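Subject: Re: [sornumix-users] Tape lines, wrist views and the towel policy

Dear all,

Thank you for the many kind replies to my last one, and apologies that it has taken me so long to sit down and answer them properly (we moved half the Grostholm lab down a corridor in November and I am still finding cables in my coat pockets). I'll take the question of the tape first, as that's where most of you got stuck, and then go on to the two-arm runs.

For those who joined recently, we train one Sornumix policy on all the camera streams together, with the wrist views fed in at the same rate as the head view and the fixed one. The worry has always been those stretches where a wrist camera has no cloth in it at all. Our guess was that the blue lines would give the network something to hold on to, and a crossing ought to be worth a good deal more than a single line.

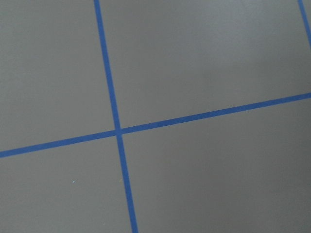

Wenche Magnusson wrote:

> I like the idea, but I'd be nervous about it. If the policy learns where it is from the tape, have you taught it to fold towels or to read a grid? We had something similar with a chequered mat and the moment we took the mat away everything fell to bits. I would want to see the same policy with the lines masked out before I believed the number. Also, how do you tell one crossing from the next? They must all look alike from the wrist.

Wenche, this is a very fair worry and I share more of it than I let on last time. On the second point, one crossing does look very like another, and we make no attempt to tell them apart from the wrist alone. The joint readings go in as well, and they settle which cell we are over well enough. The lines then only have to mop up what's left, mainly tilt and small offsets. It gets harder with the camera over the middle of a cell, where you may have strips along the margins and no crossing anywhere in view.
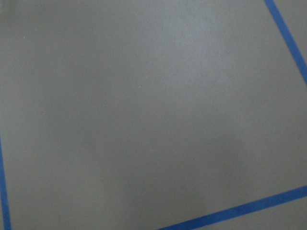 ## Masking the lines

So we did what Wenche asked. We took 1000 recorded episodes, painted the tape out of every wrist view with the Pretance filter, and trained again from scratch with nothing else altered. Over 60 trials on the robot the masked policy still got hold of the towel nearly as often, but it was noticeably clumsier at coming back for a second go after a miss. I'd call that encouraging, with the large caveat that we only masked the wrist views! The tape was left alone in the other two streams, and I suspect the fixed camera is doing more of the work than we give it credit for, particularly when the towel is folded and only one gripper is on it. 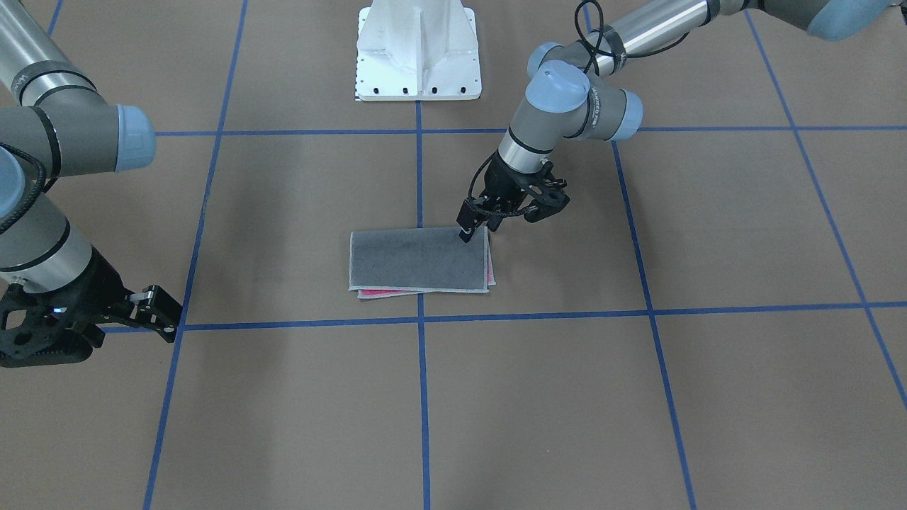 That is the part I would most like help with. A folded towel offers very little to go on at the edges, and a policy that comes down a finger's width too far in has no easy way of knowing whether it has one layer or several. At present we label the layers by hand for a small share of the episodes, which is slow and, I'm sorry to say, rather dull for whoever draws the short straw. If anyone has had luck with gripper current as a cue, do please write, even if the results are scrappy.

## Two arms on a flat towel

Flat towels are a happier story. With both grippers working from opposite sides, the head view carries most of the load, and training settled after some 3000 steps where the folded case took far longer. We use the same weights for both arms and mirror the input for one of them, a trick I picked up at the Teixeira workshop and have been grateful for ever since.
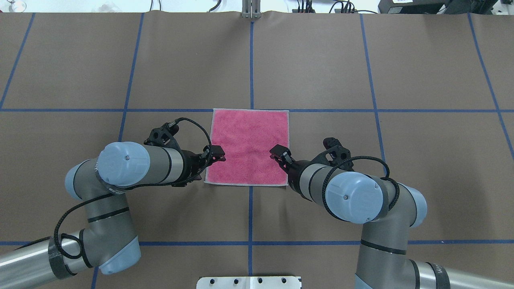
*Archive copy. This page was last changed: Apr 3, 2023*

I've left out the timing figures, which were muddled by a slow disk and need running again. The masked training set is in the usual shared folder next to the original, and the Pretance settings are in the same place. Wenche, if you still have your chequered mat episodes I would dearly love to run the same filter over them, so do let me know what format they are in.

With warm wishes from Grostholm, and thanks again for reading such a long one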